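New Hooks and Baskets at the Tultcombe Repair Room, Opening Moved to November

Posted Friday, October 6, 2023

The shared repair room in Tultcombe will get a full set of hanging storage before it opens again to members, the association said this week. The work started in September and it is going a little slower than planned, mainly because the first delivery of hooks had the wrong screws in the box.

Indrek Rebane, who is responsible for the fitting, told us that the old shelves were taken out for a simple reason. People put things on them and then other people put things in front of those things. "After one winter you could not find the pliers," he said. The new plan keeps the floor and the tables free and puts the small items on the walls, where a person can see them.

Before buying for the whole room, the association wanted to try the parts on a small scale. Black hook racks and white wire baskets with compartments were chosen for this trial. Members could also vote about the wall covering, and a red, black and white plaid won by 15 votes over a plain grey. Not everybody is happy with this result, and one letter to the association called it "a picnic blanket".

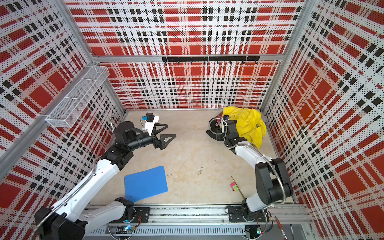 The racks are for things which have a hole or a loop: scissors, measuring tapes, brushes, keys to the cupboards. The baskets are for what cannot hang, such as glue tubes, chalk and spools of thread. Each compartment will have one kind of item only, and the labels will be written by hand for the first months, until it is clear what really belongs where.

The cost of the storage is 1000 euros, and the larger part of it was paid from the spring sale. The association has 191 members at this moment, and 80 of them answered the questions about what they use most often. Scissors came first. Sunil Talukder, who collected the answers, said he was surprised that so many people asked for a place to put down their own bag -- this was not in the plan, but two low hooks near the door are now added.

The room will open in November, on the usual evenings. The exact day will be written on the door and in the next letter. Members who still have borrowed tools at home are asked to bring them back before then, also the ones that are broken. Tools can be left at the Sollo bakery during its opening hours, in a closed bag with the name of the borrower on it.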